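Waiting Time and Patient Information at an Outpatient Surgery Center
Student project report, Health Services Management
By Dzene
August

1. Background

The Plavley outpatient center handles short surgical stays. Most patients arrive in the morning and go home the same day. The center moved to a new booking system last year, and the managers wanted to know if patients were getting the letters and phone calls they were supposed to get before their visit. Our group took this on as the spring project and finished the write-up over the summer.

We looked at two things. The first was how long patients sat in the waiting area between check-in and being called to the changing rooms. The second was what they had been told before they arrived, and by whom. We did not look at medical results, and we had no access to charts.

2. Methods

The booking system gave us 1,309 visits over the study period. Names and birth dates were removed before we received the file. Each row had a check-in time, a call time, a type of procedure and a code for how the patient was contacted. We dropped 111 rows where the call time was missing or was earlier than the check-in time.

We also handed out a one-page survey at the front desk. It had 6 questions, all of them multiple choice except the last one, which left space for comments. The survey was in English and Spanish. Patients filled it out while they waited and put it in a box near the door.
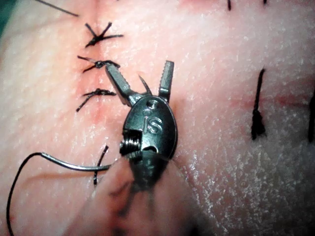 The survey was tested first with a small number of classmates. Two questions were changed after that. The original wording asked if the patient had been "adequately prepared," and several people did not know if this meant food and drink, paperwork or the operation. We split it into separate questions about fasting, medicines and what to bring.

Waiting times were sorted by hour of arrival and by type of contact. We used the median because a few very long waits pulled the average up. All of the work was done in a spreadsheet.

3. Results

The median wait was 30 minutes. Patients who checked in before 8 a.m. waited the shortest time. Waits grew through the late morning and dropped again after lunch, when fewer visits were booked. The type of procedure made less difference than we expected. Hour of arrival was the stronger factor in every group we checked.

Patients who got a phone call in the days before the visit were called back sooner than patients who got only a letter. Front desk staff told us that patients with only a letter more often came without a medicine list, and the list then had to be put together at the desk. Our data cannot prove that this is the cause, but it fits the pattern.

In the survey, fasting was the part patients understood best. Medicines were the weakest part. Many people marked that they were unsure if they should take their usual morning pills. The comments also brought up parking, which we had not asked about. The garage on the Torniretti Street side closes one entrance for deliveries in the morning, and the letter does not mention it.

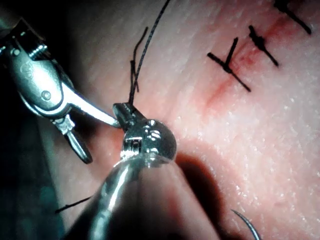

Several comments asked for a screen or a board showing the order of patients. Others said the wait itself was fine but they would have liked someone to come out and tell them how things were going. Family members wrote some of these comments, so we can't treat them all as coming from patients.

4. Limits

The survey was voluntary, and people who were upset or in a hurry may have skipped it. The call time is entered by hand at a shared computer, and staff said it is sometimes entered late. This would make some waits look longer than they were. We studied only one center, and the Plarkiretti clinic across town uses a different booking system, so the results may not carry over.

5. Suggestions

The center should call every patient before the visit and go over the medicine list by phone. The letter should have a short section on morning pills in larger type, with a number to call. The parking directions need the delivery hours added. We also suggest spreading the late morning bookings into the early afternoon where the surgeons' schedules allow it.

A follow-up project could repeat the count after the new letter has been in use for one term. The spreadsheet and both versions of the survey are stored in the department's project folder.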